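Wednesday, January 28, 2026

My aunt, Bożena Baran, ran the stationery counter at a state shop in a small Polish city for thirteen years, and she has strong views about how history gets written. Mostly she thinks it gets written by people who never had to find envelopes.

I bring this up because I've been reading about martial law again. General Jaruzelski went on television on the morning of December 13, 1981, and the books are very good on that part - the tanks, the phone lines going dead, the children's program that didn't come on. They are good on Solidarity and on Moscow too. Then they skip ahead to 1989 as if the whole country had spent the time in between holding its breath.

Bożena did not hold her breath. She did inventory. Her district office wanted a full stock count on the first working day of every month, in triplicate, and the shop had no carbon paper. Carbon paper was an item the shop was supposed to sell. Its absence therefore had to be recorded on the form, three times, by hand.

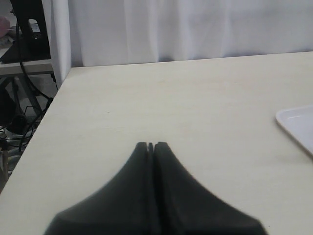
A table with plenty of elbow room.

She kept some of the forms. I have spent the last few evenings going through them with a dictionary and a bad temper. The one for October 1982 lists 155 bottles of green ink and no pens. There are 80 school atlases, which she says were sent back because of something on page 100, though she never found out what. She looked, of course. It was a map of rivers.

The trouble with this sort of paper is that it makes poor drama. I once tried to interest a local history group in it, and a man in the second row asked whether she had ever met Wałęsa. She had not. She had met the regional supervisor, Szabó, a Hungarian who had married into the district and who wanted the totals underlined with a ruler. She can still do his voice.

What I like is how the big dates barely show. Martial law was suspended at the end of 1982 and formally lifted the following July, and the July form is about erasers. There were none. In the space for remarks she wrote "as before," and somebody higher up put a check mark next to it.
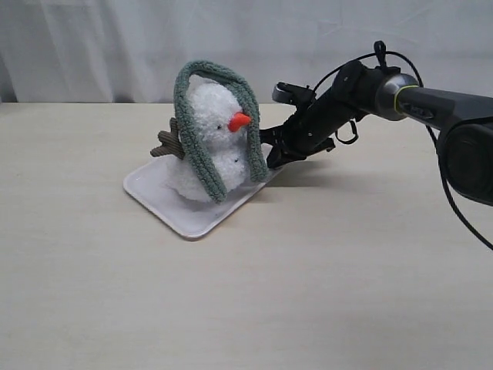
Snowman, with scarf.

I asked her on the phone whether she remembered where she was when the announcement came that it was over. She said she remembered the summer because the shop got a delivery of rulers, almost all of them straight. Then she wanted to know if I was eating properly.

Next I'm going to try the 1984 folder, if I can get the string off it.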